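The Cabinet That Became a Drinks Table

The gray cabinet came out of an office clearance in May, with a label from Nakajima still on the back panel. It had held files. Now it holds cups, napkins and spare cans, and the top is where drinks get put down when people come in.

Cabinets like this suit the job. The top is broad and flat, it sits at a good height for someone standing, and the painted finish wipes clean with a damp cloth. A thin raised lip along the front edge helps when a can sweats and leaves a puddle.

The finish does need some care. Semi-gloss paint shows every ring under a ceiling light, and a dry paper towel only smears them. Fornura, a small furniture shop that repaints old office pieces, uses two coats on the top and lets each one dry overnight. The shop charges extra for the doors.

Two cans and a bottle of water take up very little of the top, so there is space left for a tray or a bowl of ice.

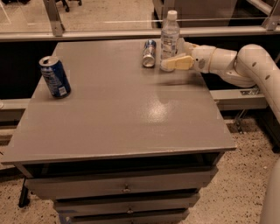
What to keep on top

Put out less than you think you need. Slim cans go toward the back, where a sleeve won't catch them. Water bottles with screw caps can stand anywhere – a knock won't spill them if they are closed.

Everything else goes inside. A shelf 9 inches high clears most standard cans, and Prultine sells a wire rack that adds a second level. Check the width of your cabinet before ordering, and measure between the hinges, where the opening is narrowest.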